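Suturing practice at home: is the needle position really that important?
Home > Skills and Training > Stitching

mascombe_77
Third year here. My tutor keeps going on about where you grip the needle, and I've now read three guides that each give a different spot. One says halfway, one says two thirds back from the tip, one says "wherever feels right". I bought the Talpur practice pad everybody raves about and my stitches look the same whichever I do. Is there anything in it, or is this just something people repeat?

Zirutley
There's something in it, but less than tutors make out. Grip too near the thread end and the needle twists when it meets anything tough. On a soft pad you won't notice, so the pad is no test.

comell
I'd argue with "less than tutors make out". I bent 5 needles in one afternoon holding them too far back. Follow the curve with your wrist and stop pushing in a straight line. Most of the trouble is there.

Zirutley
Five bent needles sounds like cheap needles to me.

comell
Same box everyone in my group used. Theirs were fine.

Haiyan Pan
Grip matters, but I'm more doubtful about all the fuss over needles when hardly anyone mentions the thread. Look at how much of it there is to keep track of before the tip has gone anywhere: 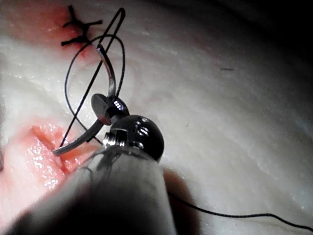
Re: thread
Posted by Haiyan Pan

One loop goes right round the top of the needle, and there's a tight hairpin higher up. Pull on that without looking and you may well have a knot you never asked for. I'd sort the loop first and worry about halfway or two thirds afterwards.

mascombe_77
So is the loop wrong, or is it meant to be like that?

Haiyan Pan
Can't tell you from one picture. A loop is harmless if it slides off. I just wouldn't bet on it.

oldstitcher
Not convinced. Curved needle, black thread, it's going to loop whatever you do. Cut it shorter and move on. I never had all this advice and I managed.

comell
Cut it too short and you can't tie off. Then you're starting again.

oldstitcher
Then don't cut it THAT short.

mascombe_77
Right, I'll do 6 with the grip at halfway and 6 further back, same thread length, on something tougher than the pad. If they come out the same I'm going with "wherever feels right".

Zirutley
Try chicken thigh, skin on. And do more than 6, you'll still be warming up.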